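Budget for the bedroom before you budget for the arm

6 min read

Most of the equipment plans I get asked to read have the same shape. The robot is on the first line with a quote from the supplier attached. The hands are on the second line. Then there is a line called "other" or "setup," and the number in it looks like something a person typed to make the total come out even.

I think that order is wrong, and I think it costs small groups a good part of their first year. I plan purchases for a team at Burovel that works on household tasks such as picking up, putting away and making beds. Before that I did the same job at a packaging plant, where the mistakes were different and usually cheaper.

In a plant, the work is already there when you go shopping. You have a conveyor, a box and a cycle time, and you buy a machine that fits them. In household robotics you have to buy the work as well. Somebody has to pay for the mattress, the sheets, the pillows, the nightstand, the storage baskets and the things that go in and out of the baskets. If you want the robot to work in more than one bedroom, you pay for more than one bedroom.

Our first plan had 300 dollars in it for all of that. Rainer Fuchs, who signed it, had priced one bed frame and one set of bedding and stopped there. We had a robot delivered in January and spent the weeks after that driving to furniture stores. The robot sat under a cover. Our operators were on payroll and had very little to operate on.

The argument I usually hear against spending more on props is that they are cheap and you can get them when you need them. Each item is cheap, I agree. A plush vegetable costs less than lunch. But a purchase order at our company takes the same hours of paperwork whether it is for a toy or a motor, and when you place 40 small orders one at a time you have spent a lot of a person's salary on toys. Nahom Tufa does our ordering, and he now batches everything soft (bedding, towels, toys) into one list every quarter. It's a dull fix and it has saved us more time than any software we bought.

Spares are the second thing I would move up the page. Five-fingered hands are wonderful to have and they are also the part I would expect to be without. Fingers get bent against bed frames. Coverings wear at the tips. A gripper with two flat jaws is easier to keep running, and for plenty of jobs it's all you need. If your plan calls for hands with fingers, the plan should also say how many days you can stand to be without one, and then pay for a spare accordingly. We did not do this. We had one hand out for repair for more than 6 weeks, and every schedule we had written assumed two working ones.

I asked Tiruwork Yimer, who runs our floor, what she would cut if she had to cut something. She said floor space, which surprised me. Her point was that we had rented a room big enough for four setups and furnished one. She would have taken a smaller room, put two beds in it, and used the difference for laundry service and a second person on the morning shift. Laundry was never in any plan I wrote. It's in there now. Sheets that are handled all day have to be washed and put back on, and the robot isn't doing that part for us yet.

The other side of this deserves a fair hearing. Ambros Riedl, who approved equipment at Tsakiris for a long time, thinks I overcorrect. His view is that money should go to the things with long lead times, and arms have long lead times while baskets don't. If the budget is going to be cut halfway through the year, he says, you want the expensive item already in the building. I've seen budgets cut halfway through the year, so I can't dismiss it. My answer is to order the robot first and write its line last. The order date and the size of the line are separate decisions, and a lot of plans mix them up.

So when a plan comes to me now, I ask the writer to describe one task in ordinary words and then price every noun in it. Put the stuffed toys on the bed into the basket. That is a bed, a sheet, pillows, toys, a basket, an arm, a hand, the floor it all stands on, and the hours of whoever sets it up again after each try.

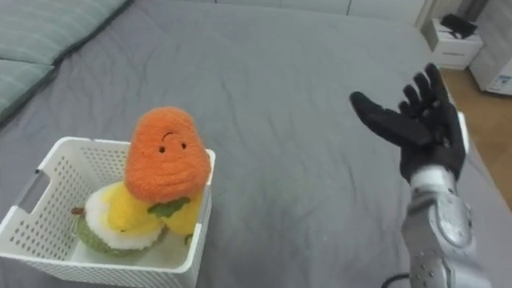
Then do the same for the next task and see which nouns repeat. The ones that repeat should be bought early and bought well, with a spare. The ones that show up once can wait for the quarterly list. Whatever is left after that is what you can afford to spend on the robot, and if the quote on the first line is bigger than that number, the plan needs fewer tasks or a cheaper machine.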